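The Zurum Procurement Inquiry

The Zurum Procurement Inquiry was a local investigation into how the district of Zurum bought its road signs and water meter parts. I've kept this entry going for a while now, and I still get mail about it, so I've tried to put the whole thing in plain order.

It began in March, when a clerk named Corinne Thibodeaux noticed that 54 invoices from a supplier called Drameck carried the same approval signature. Each one came in just under 3,000, the limit above which the district had to ask for open bids. (I've seen the ledger pages, and they're pretty dull reading until you spot the pattern!) 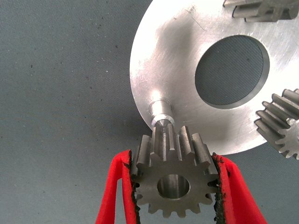

A round aluminum plate with a large central hole.

The district council first sent the matter to its own auditor, who cleared it in 15 days. Residents of Drivamen, the neighborhood that had paid the most in meter fees, weren't having it - they gathered 2,003 signatures and asked for an outside panel. The panel opened on 6/3/24 in the old Zamfir hall and heard from former purchasing staff, two council members and Thibodeaux herself.

Its report found that the orders had been split on purpose to avoid bidding. It stopped short of calling it bribery, and I think that was too gentle, but I wasn't on the panel. The head of purchasing resigned, and Drameck was barred from district contracts.

The bidding limit was later lowered, and invoices are now posted at the district office. The question of refunds for Drivamen households is still open.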